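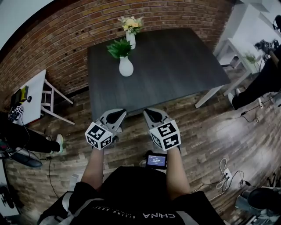
Is a leather belt supposed to match the shoes exactly?
Same color family is close enough, and past that it comes down to whether the belt is any good.

elten_road
Fine as far as it goes, but I want to talk about the second part. I paid $103 for a Trument belt that was sold as full grain. Two winters of office wear and it's splitting along the holes. Full grain doesn't do that.

Rania Mansour
It can if it's thin. Which holes, all of them or the one you use?

elten_road
The one I use and the one next to it.

Rania Mansour
Then I'd look at the edge before blaming the label. If you see two layers with a line of glue between them, you bought a lined belt with a skin on top.

drulberg50
Every belt seller says full grain now. The words mean whatever the guy writing the listing wants. I stopped reading them and just buy the $50 Chauvin one when the old one dies.

Anas Nasrallah
I don't buy that. A single thick strap costs more to make and you can feel it in your hand. The Chauvin belts are bonded scraps with a coating, and mine peeled by February.

drulberg50
Mine didn't. Maybe you cinch it too hard.

Anas Nasrallah
I wear suspenders half the week, so no.

elten_road
Checked the edge. There's a line. The edge paint was covering it.

Rania Mansour
Figures. Did the listing say full grain strap or full grain leather upper?

elten_road
"Crafted with full grain leather." With.

drulberg50
So, like I said.

Anas Nasrallah
One weasel word from one brand doesn't make them all the same. Ask for your money back and tell us what they say.

elten_road
Sent them a note. Not expecting much.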